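**A cup for the brush**

*Homes & Corners, 25 Mar 2018*

Start with the brush. Everyone has one, few have anywhere to put it. It lives on the bath edge, the stairs, the back of the sofa, under a coat. Ten minutes lost every morning before school, and then somebody finds it in the car.

So this month, small fixes. No new shelves, no drilling. One cup, one brush, one clear table by the door or the mirror.

We cleared ours in February. Took most of an afternoon, mostly because of the drawer. Hair ties, 70 of them, a comb with no teeth to speak of, three dried up nail varnishes. All out. A pale sheet went down over the table and the brush went in a cup.

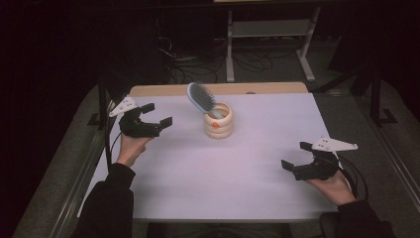 *Blue paddle brush, cream cup, plain cloth.*

Why a cup and not a basket? Baskets fill up. You put a brush in and by the weekend there's a receipt, a battery and half a biscuit. A cup takes one thing, maybe two. It says no for you.

Paddle brushes are top heavy though, so mind what you pick. A thin glass will go over. Something squat and wide is safer, and stand the handle in first so the bristles get air. They last longer that way - mine has done four years and still has nearly all its pins. 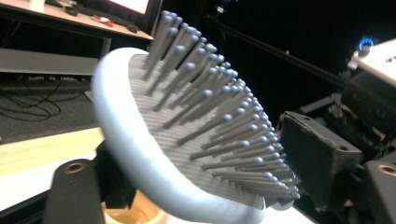 Clean it while you're at it. Pull the hair out with the end of a comb, working from the handle up. Then a bowl of warm water, a drop of shampoo, and swish the pins only. Don't dunk the whole head or the cushion fills with water and you'll be shaking it out for days. Face down on a towel overnight.

Now the cup itself. Rounded shapes are everywhere this spring, Histthorpe market had a whole stall of them, all bubbles and rings and fat little feet. I like them. Soft to look at, easy to wipe, and a spot of orange on a cream one cheers up a grey morning no end.

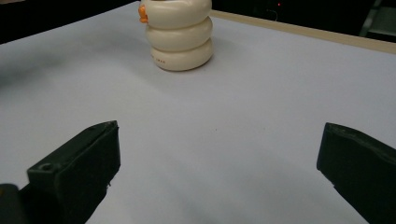 Downside is the grooves. Dust settles in them and so does hairspray, which goes tacky if you leave it. An old toothbrush gets round the rings in a minute. Do it when you do the taps, then you wont forget.

And if the brush ends up lying next to the cup half the week? Fine. Its still on the right table.
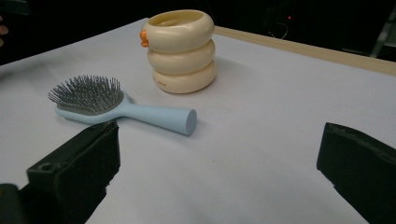
*Out of the cup, but near enough.*

Next month: the shoe pile. Send us yours, worst ones first please.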